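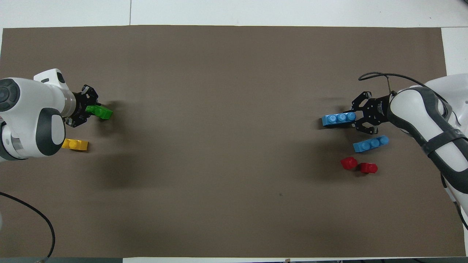
Okay friends, a few of you asked about my hair after I mentioned the itchy scalp saga last winter, and I keep promising to write it up properly, so I've made tea and I'm finally doing it. It's a thread, it's long, get comfortable. 🧵

---

Some background first. My hair is fine but there's a lot of it, wavy when it feels like it, and it sits just past my shoulders. For years I washed it every single morning. My mother did, my sister did, and I'd never really thought of it as a choice. By noon the roots were oily and the ends felt like straw.

---

Then we moved to Plonunska, where the water is very hard (you should see my poor kettle!) and everything got worse within a month or two. Dull, tangly, and an itch right behind my ears that I couldn't leave alone in meetings. I blamed my hat for a good long while.

---

The first thing I changed was the washing. I went down to every other day, and then slowly to twice a week. I won't lie to you, the in-between part was ugly. I wore a lot of braids. I went to a christening with a bun so tight my eyebrows moved. It took four weeks before my roots calmed down.

---

The second thing was how I wash. I used to pile shampoo on top of my head and scrub the lengths like a dish towel. Now I rub it between my palms first and work only on the scalp, with my fingertips, and let the suds run down through the rest when I rinse. That's plenty for the ends unless I've been swimming.

---

And rinse longer than you think! I used to be out of there in no time at all. Now I stand under the water for a whole song, a proper one with a bridge, and I lift the hair at the back of my neck, where I'm pretty sure half my itch was coming from.

---

Somebody's going to ask about products, so: I use the plain unscented shampoo from Vetitz, the big bottle, and once a month I swap it for a chelating one to get the mineral buildup out. The first time I did that my hair felt squeaky and a bit alarming, so have your conditioner ready and be generous with it.

---

Conditioner goes from the ears down for me. I comb it through in the shower with a wide-tooth comb, starting at the bottom and moving up bit by bit. I used to start at the top and drag, and then wonder why the brush looked like a small pet afterward.

---

I also tried the Urkel scalp oil that everyone was raving about. It smells gorgeous, like a pine forest, and it did nothing for me except ruin a pillowcase. My sister adores it and her hair is lovely, so please don't let me talk you out of it if yours is thick and thirsty.

---

Drying! I squeeze with an old cotton T-shirt, no rubbing, and then leave it alone for as long as the day allows. If I have to use the dryer I wait until it's mostly dry and keep it on the medium setting. My bangs get done right away though, otherwise they dry in a swoop and I look like a cockatoo until bedtime.

---

Oh, and trims. I was one of those "I'm growing it out" people who avoided scissors for a year at a time. The salon I go to now, Þorgeirsson, down by the post office, talked me into coming every four months, just a sliver off the ends. It looks longer than it did when I was refusing to cut it.

---

If your scalp is sore, flaking badly, or you're losing more hair than usual, please go see a doctor or a dermatologist before you buy anything. I waited way too long with mine because I felt silly bringing it up, and the appointment was short and very kind.

---

Next up I want to do brushes and how to clean them, which I've been putting off because mine are a disgrace. If you have hard water too, tell me what's working for you, especially if you've tried one of those shower filters. I've had one in my cart since June and I can't decide!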